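How I label two-handed demos so the policy learns the handover

A few people have asked how we went from a great pile of teleoperated recordings to something you can train on without crying, so I've written up the labelling step properly. It's the bit I spend most of my week on, and the bit the paper squeezed into one paragraph (sorry, Takumi ran out of pages).

You'll need a set of two-arm recordings with joint positions and at least one head view and one wrist view. I'm using our Grollby set, which has 3,361 episodes of big awkward shells being moved in and out of bins. You'll also need a viewer that can scrub all the streams together. Ours is called Nondum and it's a bit ugly, but anything with a shared timeline will do.

Step 1. Sync before you look at anything

Line up the camera streams with the joint log first. I didn't do this the first time round and had to throw away a whole May afternoon of labels. Pick a sharp movement, a hand snapping shut is good, and check that the jump in the finger readings lands on the same moment in both views. If you're up to 4 ticks out, shift the stream. More than that and I'd skip the episode altogether.

Step 2. Mark support and grip as separate things

This was the change that made the biggest difference for us. We used to have a single label per hand, "holding" or "not holding", and the policy learnt to clamp both hands on everything. With a long curved part you often don't want that. One hand does the gripping and the other is open underneath, ready to steady it.
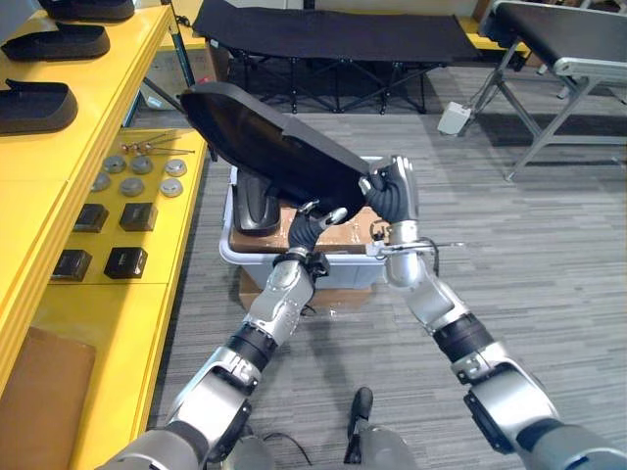
So now each hand gets one of these at every moment: free, near, support, grip. "Near" is for a hand within a finger's length of the part but with no clear contact. Be generous with it! Carol Gosling, who labelled the first batch with me, was marking support every time a palm was under a shell, and I was only marking it if the torque went up. We disagreed on so many episodes that we had to start again with a written rule. The rule is: if the torque trace is flat, it's near, whatever it looks like from the head.

Step 3. Cut the episode into phases

Open the episode and put down a cut wherever either hand changes label. Then go through again and merge any piece shorter than 6 ticks into the one before it. You'll feel as though you're throwing away detail, and you are a bit, but those tiny pieces are mostly jitter in the operator's hands.

Give each phase a plain name. Mine are reach, lift, steady, move, lower and let go. Florin wanted a longer list with things like "pre-reach", and we tried it, but two people could never agree where pre-reach stopped.

Step 4. Check the wrist views on their own

Hide the head view and play just the wrist streams. I want to know whether the wrist picture tells you anything in that phase. Quite often the robot's own body fills most of it, especially when an arm is tucked in, and then the policy is being fed a lovely close-up of itself. I tag those stretches "self" and drop the wrist stream for them during training - the joint positions are still there, so you don't lose where the arm is.
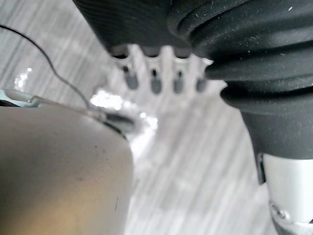

Can I just crop the wrist view instead of tagging it?

You can, and we tried a fixed crop, but the blocked part moves about as the arm bends, so a crop that suits one phase cuts off the part in the next. Tagging takes longer and gave us a steadier result.

Step 5. Hold some back and train

Keep 18 episodes per operator out of training, and pick them before you look at any results. Ileana Filip has a script for this that picks by operator and by shell type, which I'd recommend over choosing at random, as our rarer shells kept vanishing from the test side.

Then train as you normally would, with the hand labels as an extra output next to the actions. We weight that output low. When I set it high, the policy got very good at naming what its hands were doing and rather worse at doing it.

What to look for in the first run: plot the predicted hand labels against yours for a few of the held-back episodes. If support and near swap back and forth quickly, go back to step 2 and check your torque cut-off. If the cuts are all late by the same amount, it's the sync again (it was the sync for me, twice).

Duyên is redoing all of this on the Fenwood recordings, where the parts are soft, and the torque rule doesn't hold up so well there. I'll add her version once she's settled on a cut-off.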